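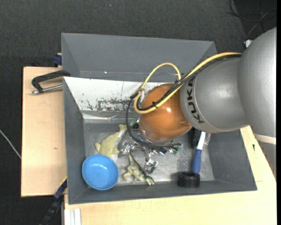 The grey sorting bin at Komdale, with a few things still inside.

Regula Strebel has sorted second-hand toys at Komdale for 12 years. I met her in January, when many families bring back what the children do not want any more.

"People think that we only throw things in a bin," she says. "But first I must decide what is a toy and what is only a part of one."

A dinosaur is easy, she tells me. Puzzles take much longer. Her worst was one of 1,000 pieces, which she counted twice at her kitchen table.

Does she keep anything for herself? She laughs. "One small bear. My husband does not know the price."

At four o'clock she goes back to the bins.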